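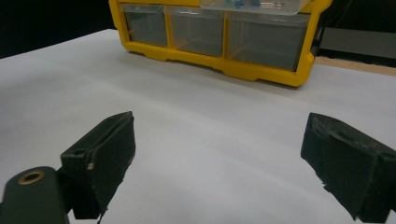
A reply under my unboxing post asked why anyone would pay 2000 dollars for two plastic fingers and a camera when the plans for this kind of thing are free. Fair question. I've had the Clultora hand-held kit long enough to answer it, so this is the review thread.

First, what you get. The gripper, a mount with the camera already fitted, a calibration board, two sets of finger pads, a charger, a cable that is too short, and a year of the Prorside upload service. No arm. A few people thought an arm was included. The product page could be clearer about it.

I bought mine at full price from Stubbs, who are the US reseller. No discount, no loaner, no affiliate link.

My use: small parts handling. I want a policy that can open a drawer in a parts organizer, take something out, and put it down on a bench. The yellow organizer is my main test fixture. Clear drawers, which are harder than they sound.

Setup. The quick start card says 15 minutes. It took me most of an evening. The gripper part went fast. The time went into the Prorside account, which wanted a firmware update before it would pair, and the update wanted a wired connection. See the note on the cable.

Calibration is simple once you are past that. Wave the board in front of the camera, open and close the fingers when it tells you, wait. I redo it when I change pads. The manual says you don't have to. My jaw width readings drifted when I didn't.

Build. The fingers are dark molded plastic and feel solid. The arm has a brass-colored bushing and there is very little slop in them. I've used printed versions of this design where the fingers wobbled enough to show up in the data. On a free set of plans you'd be fixing that yourself, and that's a good share of what the money buys.

Pads are the weak part. The right side on mine is rough and fraying along the lower inner corner and the left one isn't. I'm right-handed and I lean on that side when I pull a drawer, so some of it may be me. For a kit at this price I'd still expect more life out of them.

Replacement pads come from Grasen. They are sold in packs of 10, and they peel and stick. The adhesive holds fine if you clean the finger with alcohol first. If you don't, expect a corner to lift.

Someone will ask: yes, you can cut your own from foam sheet. I did it for a weekend. Grip was fine. The jaw width was off because my foam was thicker than theirs, so everything needed recalibrating, and I went back to the Grasen ones.

Weight and comfort. Fine for short sessions. Long ones get me in the wrist, mostly from keeping it level while the thumb works the trigger. The trigger spring is stiff. There is a softer spring listed as an accessory, out of stock every time I've looked.

Camera view. Wide, and it sees both fingers and a good amount of table past them. I like that the fingertips stay in view when the gripper is open. On an older kit I had, one finger dropped out of view at full open, and those episodes were hard to use.

Lighting matters more than I expected. I work on a pale white cover over a wood table. Good contrast against dark fingers, bad when the overhead light is on full. Exposure is automatic and there is no lock in the app. I've asked for one.

Clear drawer fronts: they pick up hazy reflections. Tracking of the gripper itself was OK with this. The trained policy was less OK. It reached for the reflection a few times before I added episodes with the lamp moved around.

Numbers, for those who want them. My first usable set was 177 episodes of one task, open the drawer. Prorside rejected a handful for lost tracking and I threw out more by hand. The rejected ones were nearly all me moving too fast close to the table, where the camera has only blank white surface to look at.

Tip from that: put something with some texture at the edge of your work area. I leave the organizer toward the back and a box or a board beside it. Lost tracking went way down. The Clultora manual has one line about this in an appendix. It should be on page one.

The Prorside service. Upload is slow but it resumes when the connection drops. Processing came back overnight each time. The review screen is good: scrub the clip, see jaw width under it, mark bad sections, export. Export is in a plain format, and I could load it in my own training scripts without asking anyone for anything.

What I don't like about Prorside: no local processing. Everything goes to their servers. For a drawer on my bench, I don't care. If you are recording in a customer's plant, you will have a meeting about it.

Also check the renewal. The first year is bundled. Terms changed on January 1, 2026, and kits registered after that renew automatically unless you turn it off in account settings. Mine was set to on by default. I turned it off and got a confirmation email right away, so no complaint about how it worked, only about the default.

Support. I wrote to Stubbs about the cable and to Clultora about the pads. Stubbs sent a longer cable free. Clultora answered two days later, said uneven pad wear was normal, and linked me to the Grasen page.

Did the data work? For opening the drawer, yes, well enough that I kept going. For picking up small parts, not yet. The fingers are thick blocks with a wide flat face, and they are clumsy on anything bead sized. A narrow fingertip set is on the Clultora roadmap for April. I'll test it if it ships.

Who should buy it: a small shop or lab that wants to collect demos this month and has no interest in maintaining hardware. Who should skip it: anyone with a decent printer, spare time, and a pipeline already running. The free plans plus a camera will get you most of the way there, bushings aside.

If you do buy, order a pack of pads with it. And clean the fingers first.

Adding one more because two people asked: yes, the mount screws are standard metric, and yes, the finger holes line up with the older Clultora fingers. I swapped a set over and they fit. The old ones have a bit less reach, so recalibrate.

Left-handed version: not offered. The trigger is centered but the cable exits on the right. Someone in the replies says it gets in the way. I can see that.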